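The former chief stoker of the minesweeper Caldeira still keeps the engine room torch he was carrying on the night of the flooding. It sits on a shelf in his kitchen in Mollwood, next to the tea caddy. He says it worked until a few years ago.

He joined the navy at seventeen, from a family with no connection to the sea. His father drove a bread van. "I wanted to work on engines and the garage in Mollwood wasn't taking anyone on," he says. "The recruiting office was two doors down. I was in there twenty minutes."

After basic training and a course in marine diesels he was sent to a supply ship, which he disliked, and then to the Caldeira, which he liked at once. She was small and old, with a wooden hull and a crew who all knew each other's jobs. He served in her for six years and was promoted twice.

The flooding happened in August, on passage back from an exercise. The ship was off Trornitell Point in a moderate sea. He had come off watch and was eating a sandwich when he heard the note of the port engine change.

"You get used to a sound. You could sleep through it, but if it altered you'd be awake. I put the sandwich down and went to look."

A cooling water pipe had failed below the floor plates, on the hull side of its valve. By the time he got down the ladder, water was over the plates at the after end. The stoker on watch had already called the bridge and was trying to reach the valve by feel.

"He was up to his chest, lying on his side. I got hold of his belt so he wouldn't slide under. We found the wheel and it wouldn't shift. It had been painted over at the last refit."

The two men took turns with a wheel spanner. On deck, others were rigging a portable pump, and its hose came down through the hatch and had to be held clear of the shaft. The port engine was stopped. The starboard engine was kept going for as long as possible, as the captain wanted to keep the bow into the sea.

He is asked how long it lasted. He says the log gave 103 minutes from the first call to the report that the water was falling. He would have guessed half an hour. 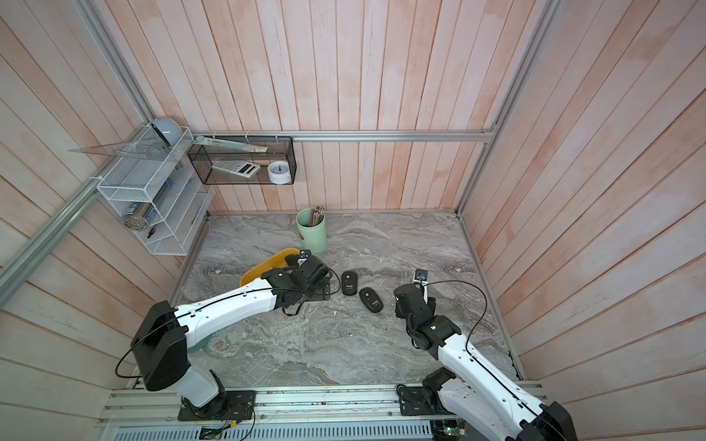
What he remembers most is the cold, and being annoyed. He had written a defect slip about the valve in the spring. It had been signed and sent ashore, and the work had been put off to the next docking.

"I wasn't frightened until afterwards. At the time I was thinking about that slip. I knew which drawer my copy was in."

In the end the valve turned a quarter, then a half, and the flow dropped enough for the pump to gain on it. A wooden plug and a good deal of canvas did the rest. The Caldeira reached harbour on one engine the next morning. One man had a broken wrist and several had cuts. All of them were back on board within the month.

There was an inquiry, held in a room above the dockyard stores. He gave evidence for most of a morning and handed over his copy of the slip. The finding blamed corrosion in the pipe and said that painted valve wheels should be freed and tagged in every ship of the class. He thinks that was fair. He would have liked something about the delay as well.

"They asked me if I had anything to add. I said the valve was number 1385 and I'd like to see it. They'd already thrown it away."

He left the navy nine years later and went to work for Grollico, the marine repair firm, where he overhauled pumps until he retired. He says the pay was better and the food was worse. The Caldeira was sold and broken up while he was there. A friend in the yard offered him her bell, but it turned out to have been promised to the town museum, where it hangs now.

These days he helps with the Mollwood branch of the old minesweepers' association. It had 200 members at its largest and has far fewer now. They meet over the library and he brings the biscuits. The man whose belt he held used to come every year and has since moved abroad to live near his daughter. They speak on the telephone at Christmas.

Do they talk about that night? "Not much. He asks about my knees."

He has been writing some of it down for his grandchildren, in an exercise book, and has got as far as the supply ship.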